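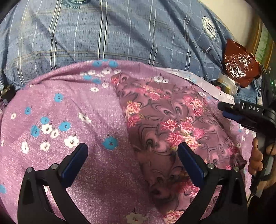
Do you really need eight hours of sleep?

Grown-ups love to say it. Eight hours, lights out, no arguing. But who decided on eight? And is it the same eight for you as for your teacher?

Be suspicious of one number that is meant to fit everybody. Children usually need more sleep than adults, and babies need more still. Two people of the same age can need different amounts too. If you wake up easily and feel fine all day, you are probably getting enough.

What about cheese and nightmares?

People have blamed cheese for bad dreams for a very long time. Ask them how they know, and they tell you about one night. One night isn't much to go on. They might have had a bad dream anyway. To find out, you would need lots of people, some eating cheese and some not, over many nights.

Can a pillow make you cleverer?

The Pestico pillow advert says "378 children slept better!" Better than what? Who asked them? Were there 1000 children to start with, and did the rest sleep worse? The advert doesn't say. A pillow can be comfy, and that is a good enough reason to like one. It won't do your spellings.

So what does help?

Going to bed at the same sort of time each night. A dark, quiet room that isn't too hot. Putting screens away before bed seems to help many people, though scientists still argue over how much is the light and how much is just wanting to see what happens next.

Try it for yourself. Write down when you go to bed and how you feel at breakfast, and keep going for 26 days.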